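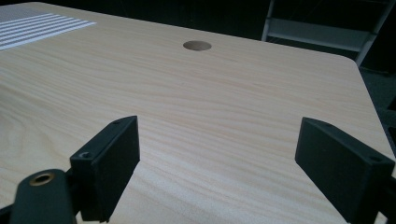

Sveinbjörnsson
List member, keeper of the gripper bench at the Andley shared workshop

To: Tenamance builders list
Date: 29 April 2026
Subject: Re: Hand-held gripper, fingers not closing square

Thanks to everyone who wrote back, including the person who suggested I take up pottery. Quoting the most useful reply and answering underneath, as the list rules require and almost none of us do.

> Before you reprint anything, take the fingers off and lay them face to
> face on something flat. If they meet, the fingers are fine and your
> mount is twisted. If they don't meet, your printer is twisted and you
> have my sympathy. Also, which inserts are you using? I had brass ones
> creep on me in March after I'd leaned on the soldering iron too hard,
> and the whole mount went out of true without looking any different.
>
> And please stop shimming it with tape. I can tell you are shimming it
> with tape.

I was shimming it with tape. It has been removed and we need not speak of it again.

I took the fingers off and laid them face to face, and they met all the way along. No daylight at all. So the printer is innocent, after a fortnight of my saying very unkind things to it and levelling its bed at hours when decent people are asleep.

That left the mount. I put a straight edge across the top and found one of the brass inserts standing proud, by little enough that you can't see it and plenty enough to tip a finger outwards at the far end. I warmed it with the iron, pressed it home with the back of a steel rule and held it there until I got bored. Once it was all back together the faces came up parallel when closed, or as parallel as I can judge with a strip of paper and a lamp behind. With the fingers wide open I don't much care what they do, as long as they get out of the way.

For those asking about the design: it's the Trirnex hand unit from the list archive, with my own plain block fingers in place of the curved ones. Black, matte, rectangular, about as stylish as a doorstop. I left screw holes in the tops so that I can bolt on different pads later, an idea I was very pleased with until I remembered I'd have to make the pads. The curved fingers are nicer to look at and hopeless on anything with a flat side, and most of what I want to pick up has a flat side.

I've also moved the whole business from the metalwork end to the pale wooden table. The grain gives me something to line the fingers up against by eye, and the rounded corners are kinder to the hip. The one drawback is the cable hole near the far edge. It takes an M3 screw with room to spare, and it has taken several. If you use that table, put something over it first.

Things still to sort out:

The trigger return is weak. It opens the fingers fully when I hold the unit level and sulks when I point it downwards, the only way I ever use it. There are 6 springs in the mixed bag that look stiff enough and I'll work through them at the weekend.

Grip force. I hung my kitchen scale off the thing and got 266 grams before the block slid out, with bare plastic on both sides. I'd hoped for more. Someone here reported far better with a bit of bicycle inner tube glued on, so if that was you, which glue? Mine peels off like a sticking plaster.

Wear. After 200 open and close cycles there was a fine black dust in the slide. I've wiped it out, added a smear of silicone grease and decided not to look again until it squeaks.

To answer the other question, no, I'm not putting a motor on it yet. I know the list is called what it is. But I'd like to learn what the fingers do badly while my own hand is doing the squeezing, and only then pay for a servo to do the same things badly at greater expense.

Finger files are in the usual folder, version 3. Ignore version 2, where I mirrored the left finger and ended up with a pair of rights. If anyone prints a set, tell me whether the outer screw hole comes out tight, as I had to run a drill bit through mine by hand and would like to know whose fault it is.

Sveinbjörnsson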